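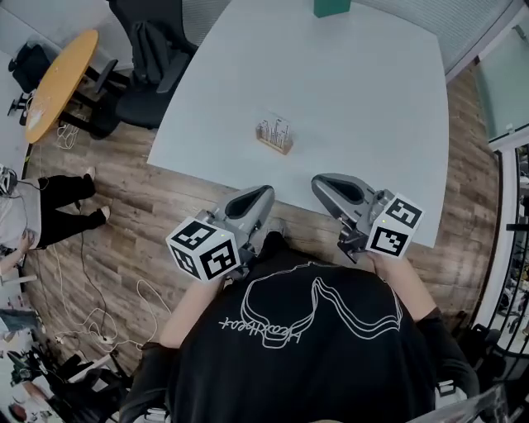 Otlow council freezes clerks' pay rise after one month

Council workers in Otlow got a raise in February. In March they got a letter about it.

The letter, sent to 900 clerks, drivers, cleaners and school kitchen staff, says the new minimum pay rate is "paused pending clarification" and that wages will go back to last year's level with the next payroll. Staff who have already spent the extra money are thanked for their understanding.

The raise was agreed last fall after a strike that lasted 21 days and left Otlow's trash in what the council's own report called "a condition of some visibility." Under the deal, the lowest-paid workers were to get 3,000 more a year, with a second step next spring. The council described it at the time as a fair and lasting settlement. It lasted one pay slip.

According to the council, the problem is a drop in money from the regional office in Storkthorpe, which pays a share of local wages. Storkthorpe says it has cut nothing and is only sending the money later. How much later, it did not say. A spokesperson said a timetable would be published once there was a date to put in it.

The public workers' union called the move a breach of a signed agreement and gave the council 10 days to restore the rate. It noted that the freeze does not cover councilors' meeting allowances, which went up in January and have so far needed no clarification.

The council replied that allowances come out of a separate budget. Asked whether that budget had anything left in it, a spokesperson said the question was a good one and ended the call.

Workers in neighboring Gallholm, who accepted a smaller raise without a strike, are still being paid it. Their union branch has been asked by members in Otlow to stop bringing this up.

Talks are due to resume at the Vergara Hall at 9 a.m., on a day still to be agreed - the two sides have settled the room and the coffee. Trash collection continues as normal for now.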